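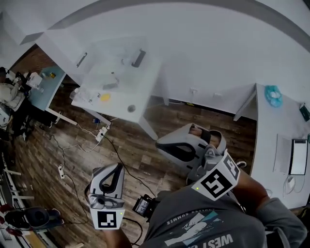
Naledi Mabuza asked me, when I gave a shorter version of this talk, why we should speak half an hour on power strips, when everybody can see them on the floor and can walk around them. I said I would answer at the end. I think it is better to answer at the beginning.

Everybody can see them on the first day. After two weeks you do not see them anymore. You step over them with a cup in the hand, and you stop to notice that you step. This is my whole talk. The rest is details.

Cables on the floor: how we cleaned up under the desks at Evar
Notes for Dec 9, 2025
Speaker: Mareike Albers

(Wait until the people at the back are sitting. Water on the left side.)

1. How we came to it

In August we moved the desks of the project room into the middle. Before, they were standing along the walls, and each desk had its own wall outlet. In the middle there is no outlet. So somebody puts a power strip on the floor, then a second one, and then the cables go over the planks from one to the other and up to the desks. White ones and black ones, as they come from the drawer.

It was meant for one week. Stop here for a moment, people usually laugh.

Lawal Ekwueme made the list of all cables in our three rooms. He found 547. I did not believe the number and he showed me the sheet. Of these, 38 were not connected to anything at either end. They were lying there because they had always been lying there.

2. What lies on the floor, and what it does there

A power strip on the floor has three problems. The first is the foot. The second is the mop. In our building the floor is cleaned in the evening by people who do not know our cables, and I would not like to be the one who pushes a mop against a strip with the plugs in. The third is dust, and it is slow, so it is forgotten.

Small things also collect next to the strips: a cap, a clip, a piece of something blue. When a floor is already covered with cables, one more small thing is not picked up. I noticed this with myself also.

Ask the room: who has a strip on the floor at this moment? Count hands, say the number loud.

3. The order of work

Please read this part slowly.

Begin with the chairs. Take them all out of the room. We did not do this the first time and we lost a morning.

Then shut down the devices and unplug everything. Yes, everything. Gerardo Tedesco wanted to keep one screen running and work around it, and we had to do his corner again later.

Put the loose cables in a box. Do not sort them yet.

Wipe the floor in the direction of the planks. Ours is brown with a wood look and it had gray lines where the cables had been.

Screw or clamp the strip under the desk top, at the back. The switch must be reached by hand without kneeling. We used the metal trays from Brulent, 16 pieces, and they fit on all desks except the old round one.

Now bring the cables back one at a time. Each cable gets a label at both ends before it is plugged. I write the name of the device and not the name of the person, persons change desks.
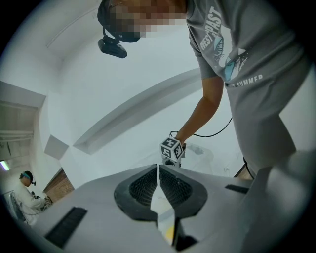

The one cable that must still cross the floor, from the wall to the group of desks, goes in a flat cover. Lay it where people walk the least. With planks which run diagonally to the desks your eye wants to follow the planks, and then the cover ends crooked. Measure from the wall.

Never connect one strip into another strip. I know it is done. We had it in two places, and in one of them a heater was at the end. (Tell the heater story only if there is time.)

4. What it cost us

Two people, one full day for the first room. The second room went in half a day. Material was roughly 30 euros for each desk, trays and covers together. The labels we had already.

The discussion took longer than the work — this I would like to say openly. Hjalti Kárason was against fixing the strips, for the reason that he moves his desk up and down many times in a day. He was right. For a desk with a motor the strip must be fixed on the moving part, and only one long cable hangs down to the floor, with enough slack for the highest position. Try the highest position before you go home.

5. What we still do wrong

Chargers. They come back. Each Monday-type meeting, each visitor, a new charger is on the floor. We have now a small shelf by the door with four outlets, and it helps a little.

The round desk is still not solved. If somebody here has an idea for a round desk, please come to me in the break.

Also the Shaikh room upstairs is not started. It has carpet, and the flat cover does not stay on carpet. We will test another kind after the winter.

6. Questions

If they ask for the list: Lawal can send the empty sheet, the address is on the handout.

If they ask about wireless: say that the power still comes from a cable.

If nobody asks, tell the heater story now.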